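The Saint Who Was Everywhere at Once

Jun 4, 2020

The hermit of Vokau is supposed to have lived on a rock ledge for 20 years, eaten nothing but wild leeks, and shown up in two towns on the same afternoon. The anonymous Life that tells us this has been put into English by Miroslava Urban, and reviewers have been kind to it. Kinder than I can manage.

Urban's introduction asks us to read the text as "a memory of real devotion." Whose memory? The oldest copy was made, by her own dating, almost 1,000 years after the hermit's death. In between there is a single line in a monastery list from Wisavano, and that line gives him a different name. She deals with the problem in a footnote.

The miracles don't bother me much. Writers of saints' lives borrowed freely, and a drought ended by prayer is standard equipment. What bothers me is how quickly a modern reader is invited to strip the wonders out and keep what is left, as if the remainder must be history. Chapter 14 has the hermit scolding a tax collector. Urban calls the episode "plainly authentic" on the grounds that it contains no miracle. By that test most novels are authentic too.

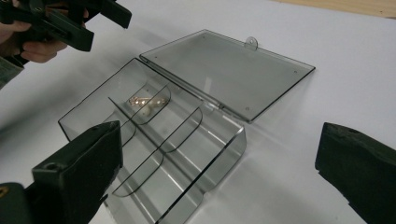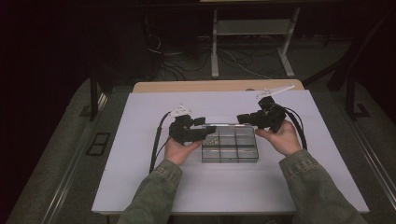 She is better on the pilgrims. By the time the cult moved downhill to Rilturis, a feast had been fixed in February, when the road was bad and only the serious came. The Life scolds the innkeepers for their prices and praises one widow who charged nothing, and you start to suspect that the author had paid for a bed there himself. I'd trust him on the price of a bed.

The translation, from Costello, reads easily, and the notes are generous. Buy it for those. Whether there was ever a man on the ledge is a question the book keeps promising to take up, and by the last page it still hasn't.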